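Startseite > Tisch und Spiel > Schalen > Schale Postik mit roten Kapseln

Schale Postik, gelb, mit 26 roten Kapseln
Hersteller: Nondard
Artikelnummer: 2396
Lieferbar, Versand nächste Woche ab Freitag

Die Schale Postik ist eine längliche Kunststoffschale in einem warmen Gelb, mit dickem, rundem Rand. Dazu gehören 26 kleine rote Kapseln. Man stellt die Schale auf den Tisch, man streut die Kapseln daneben, und dann werden sie einzeln aufgenommen und hineingelegt. Das ist die ganze Aufgabe und sie ist schwerer, als man zuerst meint. Die Kapseln sind glatt und an beiden Enden rund, deshalb drehen sie sich gern weg, wenn man sie nicht in der Mitte fasst.

Wir führen das Set seit August in unserem Laden und bekommen dazu viele Fragen. Deswegen ist diese Seite etwas länger geworden als bei den anderen Schalen.

Für wen das Set gemacht ist

Nondard hat die Schale ursprünglich für Greifübungen am Tisch gemacht. Bei uns kaufen sie aber auch Familien, die ein ruhiges Spiel für den Nachmittag suchen, und Leute, die mit Zange oder Pinzette üben möchten. Für Kinder unter drei Jahren ist das Set nicht geeignet, die Kapseln haben ungefähr die Größe einer Geleebohne und können verschluckt werden. Bitte lassen Sie auch Haustiere nicht in die Nähe.

Der Rand ist der Teil, nach dem die meisten Kunden fragen. Er ist nicht scharf, er läuft in einer weichen Rundung um die Ecken, und man kann die Hand darauf ablegen. Wer lange übt, der merkt den Unterschied zu einer dünnen Dose am Handgelenk.
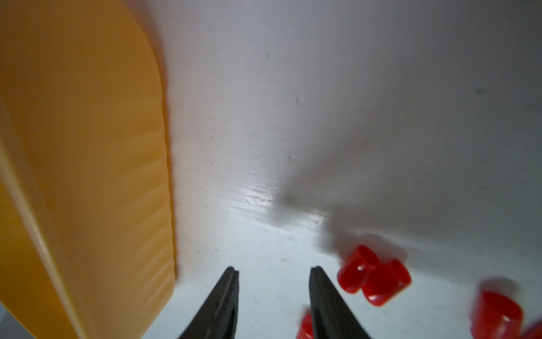
Ein heller Tisch sei für den Anfang viel besser als ein dunkler, schreibt uns eine Praxis, die zwei Sets benutzt. Auf Holz habe man die Kapseln am Boden der Schale zwar noch gut gesehen, aber die danebengefallenen immer suchen müssen, und die Gruppe sei dann schnell unruhig geworden.

Das können wir bestätigen. Rot auf Weiß findet auch jemand, der nicht mehr so gut sieht. Wenn Sie keinen weißen Tisch haben, legen Sie ein Wachstuch unter oder ein großes Blatt Papier, das mit Klebeband fest gemacht ist. Eine weiche Decke empfehlen wir nicht. Die Kapseln sinken darin ein und rollen nicht mehr, und dann ist die Übung eine andere.

Der Boden der Schale

In der Mitte hat der Boden eine runde Erhöhung. Manche Kunden haben uns gefragt, ob das ein Fehler in der Form ist. Nein, die Erhöhung ist so gewollt. Die Kapseln bleiben dadurch nicht alle in der Mitte liegen, sie verteilen sich auf die zwei Seiten, und beim Herausnehmen muss man jedes Mal ein wenig anders greifen. Eine Kapsel, die eng an der Wand liegt, ist die schwierigste. Eine, die quer auf einer anderen liegt, ist auch nicht leicht, weil beide zusammen wegrutschen.

Die Innenwände sind glatt und haben keine Ecken, in denen sich Krümel sammeln. Das erleichtert die Reinigung, dazu weiter unten mehr.

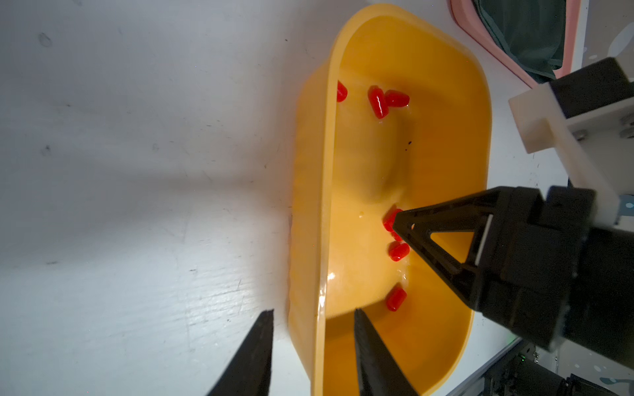
Was geliefert wird

1 Schale Postik, gelb, Kunststoff
26 Kapseln, rot, glänzend
1 Beutel zum Aufbewahren der Kapseln
1 Blatt mit Übungen, in deutscher Sprache

Länge der Schale innen: 22 cm
Garantie: 2 Jahre auf die Schale, nicht auf die Kapseln

Einzelne Kapseln kann man bei uns nachbestellen, jedoch nur in Rot. Nach Blau und Grün werden wir oft gefragt. Nondard hat das bis jetzt nicht im Programm und wir wissen auch nicht, ob es kommt.

Vorschläge zum Üben

Auf dem beigelegten Blatt stehen einige Übungen. Die folgenden haben wir selber ausprobiert und ein bisschen verändert.

Hineinlegen. Alle Kapseln liegen auf dem Tisch, die Schale steht vorne. Jede Kapsel wird einzeln genommen und über dem Boden losgelassen, nicht geworfen. Wenn es klappert, war die Hand zu hoch.

Herausnehmen. Umgekehrt, und für die meisten Personen anstrengender. Die Wände der Schale stehen den Fingern im Weg, man muss von oben kommen.

Von Seite zu Seite. Die Kapseln werden über die Erhöhung auf die andere Seite gebracht, ohne dass man sie über den Rand hebt. Schieben ist erlaubt.

Mit zwei Händen. Die linke Hand legt hinein, die rechte nimmt heraus. Hier lacht man viel, und man soll die Kapseln vorher nicht zählen.

Das Set im gedeckten Tisch

Eine Variante, die wir sehr mögen, ist das Üben zusammen mit dem Tischdecken. Die gelbe Schale steht dann in der Mitte, daneben oder dahinter liegt eine Gabel, und weiter hinten wartet ein Tablett mit Stoffserviette und Besteck. Zuerst kommen die Kapseln, also etwas Kleines und Rundes, danach das Besteck, lang und flach, und am Ende die Serviette, die man falten muss. Die Hand muss sich bei jedem Schritt umstellen.

Für das Tablett nehmen Sie am besten eine andere Farbe als Gelb. Rosa passt gut, dunkles Grün für die Serviette auch. Als Belohnung darf etwas zum Knabbern in Sichtweite sein, aber bitte nicht in derselben Schale. Auf dem Foto ist es eine Tüte Cassava Chips im Drahtkorb an der Wand, dort kommt beim Üben keiner aus Versehen daran. 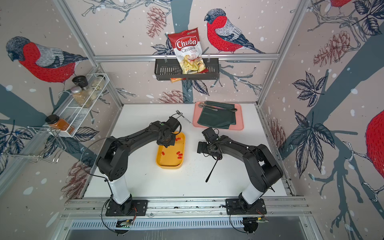
Meine Mutter wollte von den Kapseln zuerst nichts wissen, aber mit dem Besteck zusammen hat sie es gemacht. Sie sagt, das ist wenigstens etwas, das man im Leben braucht. Jetzt legt sie am Morgen die Kapseln in die Schale und deckt danach richtig den Tisch für uns beide. Einen Stern Abzug gibt es von mir, denn der Beutel hat nach kurzer Zeit ein Loch bekommen.

Danke für diese Bewertung! Den Beutel haben wir inzwischen gewechselt. Wer noch einen alten hat, kann uns schreiben und bekommt den neuen ohne Kosten zugeschickt. Eine Schraubdose tut es übrigens auch.

Reinigung und Pflege

Die Schale wird mit lauwarmem Wasser und einem Tropfen Spülmittel gewaschen. In die Spülmaschine soll sie nicht, der Hersteller gibt dafür keine Freigabe. Bitte keine Scheuermilch verwenden, der Glanz innen geht davon weg und kommt nicht wieder. Die Kapseln waschen Sie in einem feinen Sieb und lassen sie auf einem Tuch trocknen, bevor sie in den Beutel zurückkommen.

Stellen Sie die Schale nicht auf die Heizung. Auch ein Fensterbrett mit viel Sonne ist auf Dauer kein guter Platz.

Mit Zange oder mit den Fingern

Zum Set gehört keine Zange. Wir verkaufen dazu die Zange Wumbei, die vorne schmal zuläuft und sich für runde Teile eignet. Mit einer breiten Küchenzange geht es auch, nur sieht man dann die Kapsel nicht mehr, wenn man sie fasst. Fangen Sie in jedem Fall mit wenigen Kapseln an und lassen Sie viel Abstand dazwischen. 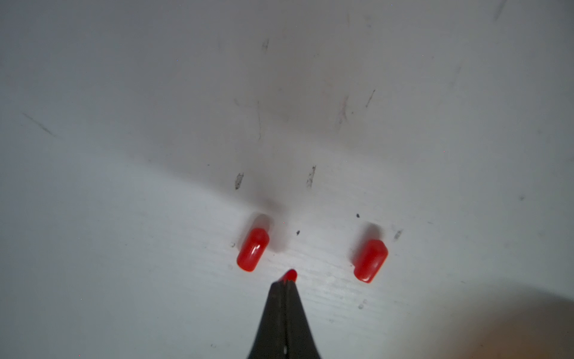
Beim Greifen mit einer Zange machen fast alle am Anfang denselben Fehler, sie kommen immer aus der gleichen Richtung. Eine Kapsel hat aber eine lange und eine kurze Seite, und es hilft sehr, wenn man vor dem Zugreifen schaut, wie sie liegt. Liegt sie schräg auf der weißen Fläche, wie die zwei mit der breiten Lücke dazwischen, dann dreht man zuerst die Hand und geht erst danach hinunter. Bei starkem Licht glänzen die Kapseln oben, das kann am Anfang verwirren. Schieben Sie in diesem Fall die Lampe ein Stück zur Seite.

Passt dazu

Zange Wumbei, schmal, für runde und kleine Teile
Tischunterlage Trama, weiß, abwaschbar, rollt sich an den Ecken nicht auf
Nachfüllpackung Kapseln, rot

Die Unterlage Trama ist breit genug für die Schale und ein Tablett daneben. Wenn Sie Schale und Unterlage zusammen bestellen, schicken wir beides in einem Paket und Sie bezahlen den Versand nur einmal.

Rückgabe

Die Schale nehmen wir zurück, wenn sie unbenutzt ist. Geöffnete Kapseln können wir aus Gründen der Hygiene leider nicht zurücknehmen. Bei einem Schaden vom Transport machen Sie bitte ein Foto von Karton und Schale und schicken es uns zusammen mit der Artikelnummer 2396.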